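Monday, January 27, 2020
Bench notes, Varkateck side room

Back on the tabletop rules. Nelberg wants the sheet by end of week, one page, so cutting hard. Old draft had 46 lines. Nobody reads 46 lines. Down to 15 now and I think two of those are the same rule.

What stays:

Arms parked at the sides of the cloth before anyone reaches in. Parked means stopped and the operator has said so out loud. Not "nearly done". If you didn't hear it, ask again.

E-stop within reach of the person at the table, not only the one at the desk. Check it first run of the day and initial the sheet. Three blank boxes last week, mine included.

Cloth flat before start. A fold under the gripper reads as contact and we get a stop we then spend ten minutes arguing over. Smooth it, check the corners, go.

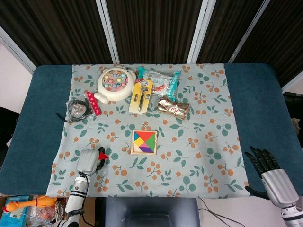
Loose cable as a test item: bagged only. Pavel layout had it bare and the end got into the fingers, run 3734, see the stop log. No harm done but it took a while to get out with the arm powered down. Same goes for string, ribbon, charger leads.

Anything with an edge stays in its blister card. No opened blades or tools on the table, ever, even if the task list asks for it. Task list gets changed, not the rule.

Food packets: sealed, and they don't go back in the kitchen after. Obvious but write it down.

Puzzle starts assembled, pieces all in the tray. If one goes missing stop and find it, small parts end up under the base.

Floor. Spare items live in the bins, lids on. Cables along the base need a proper cover where people walk, tape is not a cover. Ordered from Paiva, due April, which is too long. Ask if Nelberg has a spare length.

Still open:
- speed limit with a person inside the line. Draft says slow mode, doesnt say what slow mode is. Needs a number and I don't want to guess it
- do we count the hand and the gripper as one machine for the sign-off? Form has one box. Leaning two boxes
- 6 items max for new operators? Felt right on Friday, less sure now

Re-read the stop procedure, steps 4 and 5 are in the wrong order, power goes off before the grip is relased. Fix before it gets printed.

Cover tape on left table leg peeling again. Replaced.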